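Vorlesung Softwareverteilung und Endgerätesicherheit
Kapitel 4: Bildschirmsperre und Sitzungsverwaltung

4.1 Begriffe
Eine Sitzung beginnt mit der Anmeldung und endet mit der Abmeldung oder dem Entzug des Tokens. Die Sperre beendet die Sitzung nicht — Prozesse laufen weiter, Netzlaufwerke bleiben eingebunden. In Klausuren wird beides regelmäßig verwechselt.

4.2 Auslöser der Sperre
a) Zeitablauf ohne Eingabe
b) Tastenkombination
c) Verlust der Funkverbindung zu einem gekoppelten Gerät
d) Fernbefehl der Verwaltungskonsole

Variante c) hängt von der Signalstärke ab. Ein zu knapp gesetzter Schwellwert führt zu Fehlsperren, ein zu großzügiger lässt den Rechner im Nebenraum offen.

4.3 Fallbeispiel Stadico
Stadico verwaltet 913 Endgeräte mit dem Werkzeug Cerkby. Bei der Prüfung im April war auf 77 Geräten die Zeitsperre lokal abgeschaltet. Davon liefen 39 noch mit dem alten Richtlinienprofil, das Nutzern die Änderung erlaubt. Das neue Profil schreibt den Wert zentral vor und überschreibt lokale Einträge bei jedem Abgleich. Der Abgleich erfolgt alle 24 Stunden, außerdem beim Systemstart.
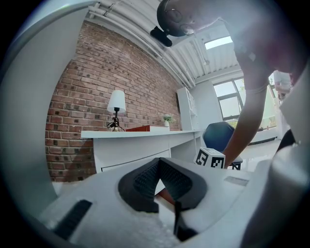

Pichit Suwannarat wendet dagegen ein, ein Abgleich in diesem Abstand sei für Notebooks im Außendienst zu selten; die Richtlinie müsse auch beim Aufwachen aus dem Ruhezustand geprüft werden. Cerkby unterstützt das über einen Ereignisauslöser, der gesondert zu aktivieren ist.

4.4 Aufgaben
1. Ordnen Sie die Auslöser aus 4.2 nach ihrer Abhängigkeit vom Netz.
2. Skizzieren Sie den Ablauf eines Abgleichs mit Ereignisauslöser.

Literatur: Briggs, Skript Endgeräteverwaltung, Abschnitt 3.
Abgabe über den Kursordner, als PDF.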